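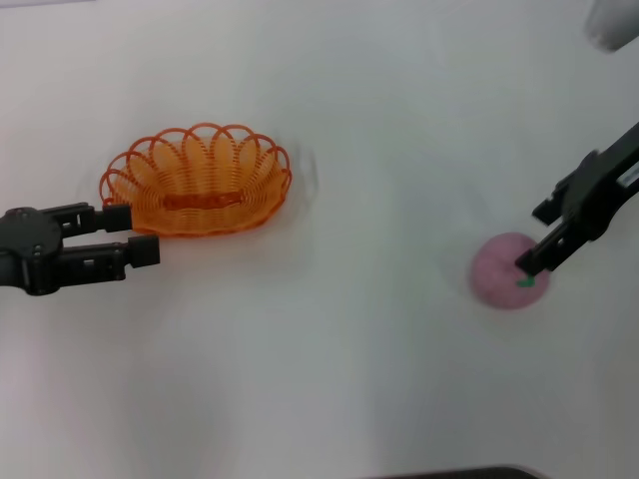
Trilent 花边铁丝小篮(橙色,浅口椭圆形)

很多老顾客都是先在朋友家的餐桌上看见这只小篮子,再回头来问我们的。它是 Trurkari 桌面收纳系列里卖得最久的一款,个头不大,放在哪里都显得热热闹闹的,我们自己店里的收银台上也摆着一只,装零钱、装糖、装客人落下的发圈,什么都装过。

篮身用包塑的细铁丝一圈一圈横着盘起来,摸上去滑滑的,不刮手,也不容易勾住毛线和纱巾。篮口那一排大线圈一个叠着一个往外翻开,像花瓣一样,这是大家最喜欢的地方。篮壁是镂空的,放在白色桌面上尤其好看,橙色很跳,又不会觉得沉。

有人拿它放水果(橘子、小苹果都合适,透气,不闷),有人放钥匙和票据,也有妈妈买回去给孩子装小皮球和积木,玩完了让孩子自己往里丢,收拾起来还挺有乐趣的!篮子浅,东西一眼就能看全,不用翻到底去找。如果您想装的是毛线团或者整卷的毛巾,建议看看同系列的深口款 Clilent,会更宽裕些。

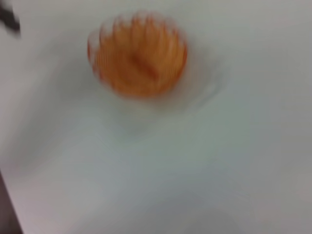 白色台面上的橙色,边缘呈波浪形。

规格与选购
款式:浅口椭圆形,花边篮口
颜色:橙色(另有奶白、薄荷绿,补货时间请咨询客服)
高度:11 厘米
建议承重:600 克以内
包装:单只装,或 4 只一组的家庭装

日常打理很简单,用软布蘸温水擦一擦,再用干布抹干就好。线圈缝隙里如果积了灰,旧牙刷轻轻刷几下,比什么清洁剂都管用。请不要用钢丝球,也别放进洗碗机,包塑层磨破以后里面的铁丝容易生锈。花边受压会有一点点变形,用手指慢慢扳回来即可,不要一次用太大的力气。

家庭装叠放发货,拆开的时候请一只一只往上提,别硬拽花边。收到后 14 天内,未使用、包装完整的都可以退换,运费的细则写在订单页里。周四是我们的集中发货日,赶着送人的朋友请提前一天下单,想要礼品纸包装的话,在备注里写一声就行,纸和丝带都不另外收钱。

同系列还有:Clilent 深口篮、Matić 圆形杯垫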